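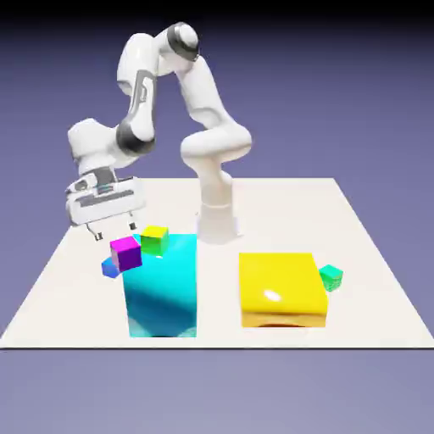
Resthorpe Field School
Course handout 4: Sampling and flotation of soil deposits

Purpose of this handout

These notes accompany the fourth lecture and should be read before the practical on Friday. They cover the taking of bulk samples from sealed deposits, the processing of those samples by flotation, and the records that must be kept at each stage. Recovery of hand-picked finds is dealt with in handout 3 and is not repeated.

What is sampled

Samples are taken from deposits that are well sealed and whose relationship to neighbouring contexts is understood. At Resthorpe these are chiefly pit fills, hearth deposits and the lower fills of the boundary ditch. Topsoil and disturbed layers are not sampled unless the supervisor gives a specific instruction.

The standard sample is 60 litres, or the whole of the deposit where it is smaller. Students should resist the temptation to choose the darkest soil. A sample made up only of visible charcoal will give a false account of the deposit as a whole - the error cannot be corrected afterwards.

Taking the sample

Clean the surface of the deposit and clean the trowel. Place the soil in lidded tubs, without sieving or sorting. Each tub receives two labels, one inside and one tied to the handle, giving the site code, context number, sample number and tub number (for example, 2 of 6). Labels are written in pencil or permanent marker. Ballpoint pen is not acceptable.

The position of the sample is marked on the plan and, where relevant, on the section drawing. The sample register is completed before the tubs leave the trench.

Flotation

The tank is filled to the lip and the 1,000 micron mesh is fixed inside it to hold the heavy residue. Soil is added gradually and broken up by hand in the water. Charred seeds and charcoal rise and pass over the lip into the finer sieve, where they form the flot. Heavier material, such as small bones, fish scales and flint chips, stays on the mesh.

Flots are dried slowly in the shade. Rapid drying causes charred grain to split, and cracked grain is often impossible to identify. The tank and both sieves are rinsed thoroughly between samples.

Case study: the Dalell pits

The Dalell excavation produced 187 samples, of which almost 60 came from a single group of storage pits. Barley was present throughout, but chaff was confined to the upper fills. The Aidoo report takes this as evidence that crops arrived on site already cleaned. Students should consider what other explanations are possible, including differences in preservation.

Preparation for the practical

Read the Aidoo report, sections 2 and 3. Bring waterproof footwear and a pencil. Completed sample sheets are to be handed in at the finds hut by the end of the afternoon.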